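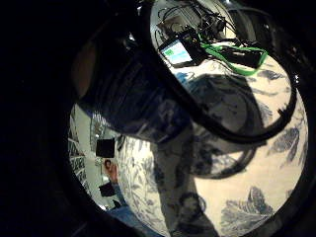 Course Handout 4: Roof Coverings and Load Paths in Small Commercial Buildings

17/02/2018 | 12 shares | 0 comments

Scope of this session

This handout accompanies the fourth lecture in the building envelope series. Students should read it before attempting the Turero warehouse exercise. Shells and domes are treated in a separate session.

1. Dead load and live load

Dead load is the permanent weight of the structure, including the covering, battens, insulation and fixed services. Live load covers people, stored goods and maintenance equipment. Wind and snow are calculated separately and combined according to the local code. Students often leave out the weight of later additions – a second layer of roofing, for instance – and the omission will be penalized in the exercise.

2. The load path

Every load must be traced from the covering to the ground:

covering
purlins
rafters or trusses
columns or bearing walls
foundations

A break at any point must be shown on the drawing and resolved. In the Kurkum market hall, first roofed in 1803, the purlins were later moved and no longer met the trusses at the panel points. The top chords were then carrying bending for which they had not been sized.

3. Uplift

Wind can lift a light roof as well as press on it. Fasteners at eaves, ridges and corners are therefore placed closer together than in the middle of the slope. For the exercise, assume a spacing of 100 mm at the edges.

4. Submission

Drawings are to be handed in at the Butt Building office. Late work is marked out of 90. The Jeltero footbridge assignment, set in September, may not be resubmitted in place of this one.

Related items
Handout 3: Walls and Openings
Handout 5: Drainage and Flashing
Reading list: Timber Trusses
Turero warehouse: site plan and sections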